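Trabajo de la asignatura Gestión Deportiva
Autores: Taras Shevchuk y Zoriana Dmytriv
Fecha de entrega: 2026-01-22

3. El caso del fichaje de Melnychuk

En este capítulo estudiamos cómo un club pequeño, el Ullar, perdió a su delantero principal. El jugador Melnychuk tenía 20 años y le quedaba una temporada de contrato. Durante el verano dos clubes preguntaron por él: el Hurkix, de la misma categoría, y el Handitz, que juega una división más arriba.

Para seguir la negociación leímos 138 noticias de la prensa local y los comunicados de los tres clubes. Muchas noticias repetían el mismo rumor con otras palabras, y esto nos hizo el trabajo más lento de lo que pensábamos. Al final separamos las que citaban una fuente con nombre de las que solamente decían «según el entorno del jugador».

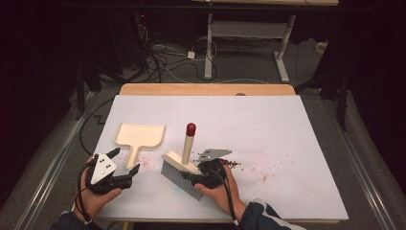

El Hurkix presentó su oferta primero y la hizo pública, que a nuestro parecer fue un error. El Handitz esperó hasta septiembre, cuando faltaban pocas horas para cerrar el mercado, y ofreció menos dinero fijo pero un porcentaje de una venta futura. El Ullar aceptó esta segunda propuesta. El director deportivo explicó después que el porcentaje le interesaba más – el club ya había vendido antes a otro jugador sin guardar ningún derecho, y no quería repetirlo.

También preguntamos a los socios. Recibimos 249 respuestas al cuestionario, y la mayoría entendía la venta, aunque no estaba de acuerdo con la fecha. El equipo se quedó sin tiempo para buscar un sustituto y jugó los primeros partidos con un extremo en la posición de delantero.

Una limitación de este capítulo es que no pudimos hablar con el agente. Le escribimos dos veces y no tuvimos contestación, por eso su parte de la historia la conocemos solo por la prensa. En el capítulo 4 comparamos este caso con las ventas anteriores del Ullar.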